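The Level at Dolgate

The gauge hut at Dolgate stood on four concrete piers, 40 metres downstream of the bridge, and Margit Lindqvist had the only key that worked. A second key existed. It was kept at the depot in Skaltton and it turned in the lock without moving anything.

She went out on the Sunday because the river record had gone flat. From nine the previous evening until she left the house, the level had been reported as 1.16 metres, every fifteen minutes, to the millimetre. Rivers do not do this. Even in a dry spell the trace has a fine tremor to it, from wind and from ducks.

She parked on the gravel and read the staff gauge first, from the bank, before touching anything. The water was at 1.34. She wrote it in the book with the time, 10:05, and her initials.

The float well was a steel pipe set upright in the bank and joined to the river by a smaller pipe near the bed. Inside it a float the size of a dinner plate rode up and down on a wire, and the wire went over a wheel, and the wheel turned a shaft. If the smaller pipe silted up, the water in the well no longer knew what the river was doing. It was the usual fault. She put the tape down the well and got 1.16, which agreed with the record and disagreed with the river by eighteen centimetres.

So it was silt. She fetched the flushing bucket.

Orlando Villca arrived while she was on the third bucket. He farmed the flats on the left bank and had held a water licence there for 34 years. He stood at the foot of the steps with his hands in his jacket.

"It says one-sixteen," he said.

"It's wrong."

"It's said one-sixteen since last night. I looked it up before I started the pump."

Margit tipped the bucket into the well and listened. Water poured in at the top of a blocked well stays where it is for some time. She put the tape down again and got 1.52, and a minute later 1.52.

"When did you start the pump?" she said.

"I didn't. That's what I'm telling you. Under one-twenty I'm not allowed."

She had known this, in the sense that it was printed on the back of every licence on the reach. She had not connected it with the bucket. Between nine in the evening and ten in the morning the river had been legally too low to touch, and it had gone past his intake at whatever height it liked.

"You could have rung," she said.

"I did ring. I got the woman at Skaltton. Fragkou."

Fotini Fragkou was the duty officer. She would have looked at the same flat line, noted that it was below the threshold, and told him so. The procedure did not ask her to consider whether the line was too straight.

Margit wrote in the book: Intake blocked. Flushing. Licence holder present. 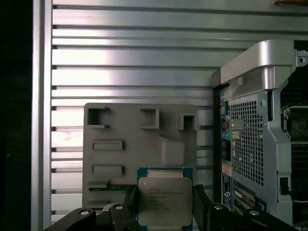

An Intel Xeon processor, lettering partly legible.

The data from Dolgate went by radio to the depot and then to a server on the second floor, where it was checked for values that were too high, too low, or missing. Margit had been in the server room once, to be shown it. Her predecessor, Aníbal Cárdenas, had kept paper charts in the hut for five years after he was told to stop. The charts ran on a clockwork drum. He used to say that he could tell a silted intake from the doorway by the colour of the ink, because a pen that does not move lays down a thick line. She had found the drum in a cupboard after he retired and had put it back in the same cupboard.

At 10:40 the well let go. There was no sound to mark it. She had the tape in her hand and the reading was 1.47, then 1.41, then 1.36, and then it settled on 1.34 and began to tremble slightly in the ordinary way. She went back down to the bank and read the staff gauge. It was 1.34.

"There," she said.

Orlando took out his phone and looked at it for a while.

"Still one-sixteen."

"It'll send at quarter to."

They waited on the steps. The river was brown and carried some willow leaves. On the far side a heron stood in the slack water behind the bridge pier, and neither of them remarked on it. Orlando asked whether she was related to the Lindqvists at Benavides and she said by marriage. He asked whether the marriage was still going and she said no, but that she had kept the name for the payroll.

At 10:46 he held the phone out. It said 1.34.

"So I can pump."

"You can pump from now."

"And last night?"

"Last night I can mark as suspect. It gets a flag and a comment. Nayeli Ccori goes over the flags at the end of the month and she'll most likely put a line through it, from what we have upstream at Sisar."

"And then it'll say I could have."

"It'll say the level was estimated at above the threshold. Yes."

He thought about this. The onions were at the stage where a night mattered, though she did not know that and he did not tell her. He put the phone away and zipped the pocket.

"What do you do with it?" he said. "After it's been corrected."

"It goes in the archive."

"Who reads it?"

She considered the question properly, as it seemed to have been asked that way. There was a bridge design that had used the Dolgate record, and a thesis. There was the annual report. She told him about the bridge.

He nodded and walked back along the bank towards the pump shed. After a few minutes she heard the diesel turn over, stop, and turn over again, and then run.

Margit rinsed the bucket, coiled the tape and dried it as she coiled. She locked the hut and tried the handle. From the bank she took the closing reading, the last line of any visit, and had to look at the staff gauge twice. It was 1.33. She watched it for a minute with the book open against her knee. Then she wrote it down, and in the column for remarks, where there was room for five or six words, she wrote: Pump running, left bank.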